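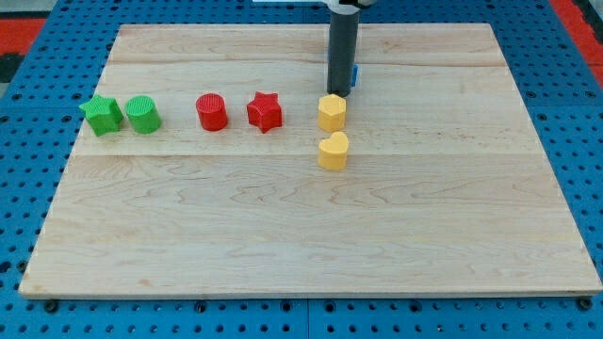
Sorting the little shape blocks by color on the maple board, Merrick arm coming in from the top.

From: Fletcher Te Moana
To: the small-arms list
Date: Nov 1, 2020
Subject: Re: Brurkard Merrick kit, anybody own one?

Ashton Tomoana wrote:
> Hi folks. I keep going back to the Brurkard page for the Merrick
> arm and closing the tab again. The price is 2745 with the tabletop
> starter kit, which is a big chunk of our yearly money. Has anybody
> here used one for more than a demo? I mostly want to know about
> setup time, whether the software is a pain, and if the block set is
> worth it or I should just print my own. We'd be using it with
> teenagers, so it can't be too fussy.
> Ashton

Hi Ashton,

We've had ours since September, so I can tell you a fair bit (more than you asked for, probably, sorry in advance!).

Setup took me two evenings. The first one went entirely to the base, because the bolts in the bag were too short for our table and I had to run out and get longer ones. Write to Brurkard before you order and tell them how thick your table top is. They were nice about it, they just don't ask. Second evening was the software, and that went fine until the license thing, which wants you to be online the first time you start it. Our shop has terrible wifi so I ended up using my phone.

The software is called Mumum and I like it more than I thought I would. You can drag steps into a list or write plain scripts, and you can switch between the two without losing your work. The manual is 276 pages and you need maybe the first 26. The chapter on saving positions is the one to print out and leave next to the arm, your kids will be in it all the time.

Blocks: print your own if you have a printer sitting idle. We run ours in green, red and yellow, with stars and cylinders and a few odd ones like the heart. The cylinders are what I'd hand a beginner. Stars are a lot harder to get right because of the points, and I still haven't got a heart routine I'd show anyone. We also leave ours bunched up in pairs, and I'd start your group with wider spacing than that.

The board is our own too. I wanted something pale and plain under the blocks, and I had the maple. It sits on the blue pegboard table and I'm very happy with it. The mat that comes in the kit curls at the corners, and I gave up on it after a week.

Things I don't love: the cable is too short, the carrying case is a joke, and support goes through Stokico if you buy from them, so every question takes an extra couple of days. I'd buy direct.

Would I spend the money again? Yeah, I would, but I'd ask for the arm without the starter kit and see what they'll knock off. If you want my scripts just email me off list. They're messy but they run.

Fletcher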